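Bottle-in-cup task: scripted release height or learned policy?
Robotics Club > Student Projects > Manipulation

khamphan_lab
Second-year project, two arms, parallel grippers with flexible blue fingers. Task: put a small clear bottle into the grey cup and leave the yellow-green one alone. Only one arm works in this task; the other stays parked open at the left.

Dataset is 3430 demonstrations, of which 2603 survived filtering. The policy approaches the correct cup reliably. The failure is at release. It tends to open the fingers while the bottle is still high and tilted, and the cup goes over. Paper cups have very little mass, so any contact with the rim moves them.

Is it legitimate to script the last 5 cm, or does that defeat the purpose? The assessment is on 11th February.

jukent
Script it. Descend to a fixed height above the table, open, retract straight up. You know the table height and you know the cup height. There is no information in the camera images that you need at that point.

Zihan Yu
Disagree. A fixed height assumes the bottle is held at the same point every time. If the grip is higher on the body, the bottle reaches the bottom of the cup before the fingers get to the release height, and you then push down into a paper cup. I would look at how the filtering was done. What did you reject?

khamphan_lab
Anything where a cup moved more than 2 cm, and anything where the operator paused for too long.

Zihan Yu
Then you have removed the hesitant releases, which are probably the careful ones. People slow down when they are lowering something into a narrow opening. Put the paused ones back and retrain before changing anything else.

jukent
Or the operators paused because they were looking at their phones. Slow data is not good data by default. I had the same argument over the Mamard gripper last March and the slow episodes made the policy stall above the target.

irnau
Both can be tested. Split the rejected set by reason and train with the paused episodes only. Also, what does the wrist camera see once the bottle is held? If the bottle covers most of the view, the policy may have almost nothing to judge height with.

Dehua Xiao
Seconding the wrist camera question. On our build we moved the mount back slightly and the release improved with no change to the data. Can you post views from both cameras?

khamphan_lab
Two from the fixed camera, then one from the wrist.

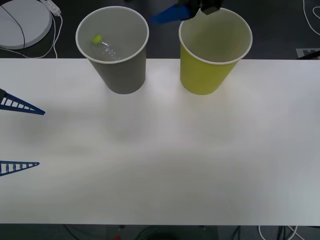
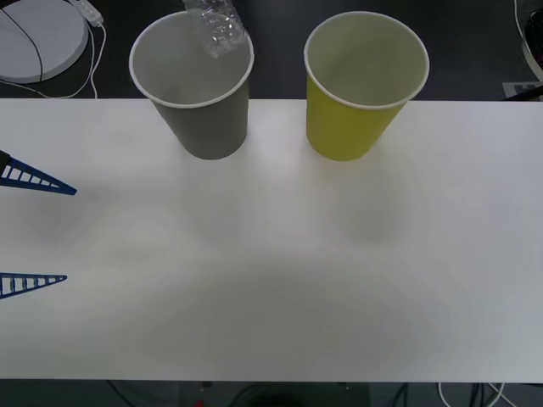
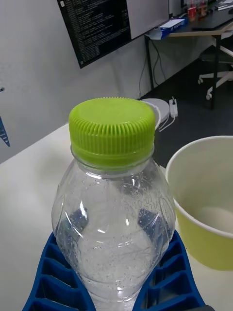

I have not changed the mount since the first recordings, so moving it now would mean the existing data no longer matches. That is my main objection to Dehua's suggestion. Recording a new set before the assessment is not realistic.

Dehua Xiao
Fair. In that case leave the mount and check whether the fixed view is being used at all. Mask it at inference and compare. If the release does not change, the policy is ignoring it.

jukent
Still say script it. The assessment sheet asks for a working task, and a hybrid controller is a perfectly normal thing to submit if you describe it properly.

Zihan Yu
If you do script it, at least stop on contact instead of at a height. Motor current is noisy but good enough to detect the bottle touching down – we used a moving average over five samples and a threshold set by hand.

khamphan_lab
Plan for now: mask test first, then retrain with the paused episodes restored. The scripted descent with a current threshold goes in as the fallback. Will post the release failures per run for each version.

irnau
Keep the cup positions identical between versions or the comparison will be useless. Tape marks on the table are enough.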